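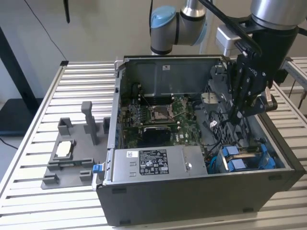
Dell tower on the slatted table, side panel off, CPU socket empty.

Last updated: Saturday, 16:40

Notebook, April. Thermal paste storage test, second part.

I continue the question from last week: does the paste from an opened syringe become worse when it is kept in the warm cupboard? Bhavana Nadar says yes, I was not sure. We have 2 syringes of Plerora gray paste from the same box. One stayed in the drawer near the window, the other in the cupboard above the heater. Both were opened in autumn.

Method is simple. I put 200 mg on a glass plate, press with the small weight for 7 minutes, then measure how wide the spot became. The scale was checked before with the steel weight. The first plate I threw away, I had touched the edge with my sleeve.

Drawer paste: spot is 523 square mm, smooth border, no oil ring.
Cupboard paste: clearly smaller, border is broken, and there is a thin ring of oil on the glass. When I pushed the plunger, first came a clear drop and only after it the gray material. I wiped the drop and did not count it in the weight. Maybe this was a mistake, because the oil belongs to the paste.

I tried to mix the cupboard paste with a toothpick on a separate plate. It became softer but still had small grains. I would not put it on a processor. For the test resistor on the bench it is good enough.

The cleaning alcohol is almost finished. The Halvorsen wipes leave fibers on glass, the Jerkodar ones do not, but they dry out quickly if the lid is not pressed until it clicks. Please press the lid.

To do: repeat the cupboard sample with the oil drop included. Write the opening month on every syringe with the marker. Ask at Grustine if they sell smaller syringes, we never finish the big ones.

Comments

Bhavana: Did you store them with the tip up or down? Mine always separate when they lie flat.

Reply: Drawer one was lying flat, cupboard one was tip down in a cup. So position is also different, I did not think of this. I will repeat both tip down.

Bhavana: Marker is in my drawer, take it.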